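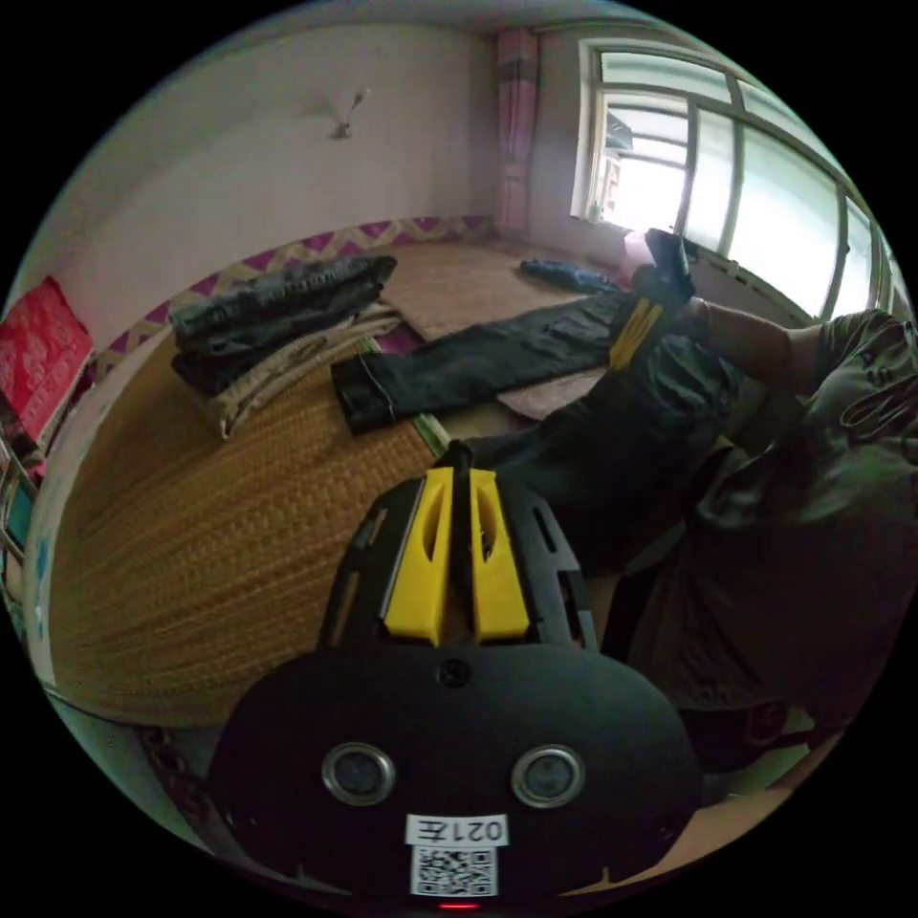 Stolden Community Garden Club, members' list

Re: Compost bays and the October mulch order

Séverine Texier wrote:
> Does anyone know if Hutchins still does the sugar cane mulch in bulk?
> We paid too much for bags last year. Also bay 2 smells off and I don't
> think it's had any browns for a while.

Hi Séverine and all,

I rang Hutchins this morning. They still do bulk, delivered to the gate, for $68 a cubic metre. Two metres should cover the vegie beds and the strip along the back fence, with a bit over for the fruit trees. If you want some for your own plot, reply to me off list before I put the order in.

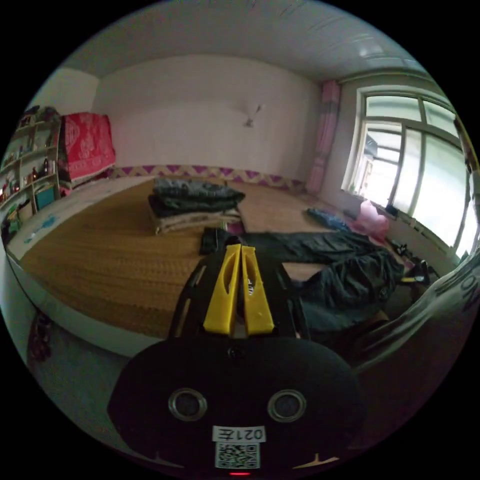
Bay 2 does need browns. I had a look after lunch and it's mostly lawn clippings, packed down and slimy. There's shredded paper in the shed, so please throw in a bucketful whenever you empty your scraps. It could do with a turn as well. The long fork has a loose handle, so use the short one for now.

No citrus or onion in the worm farm, please.

The tap near the Fonetti Street gate is dripping again. I've got a washer at home and will bring it down.

Cheers,
Plot 9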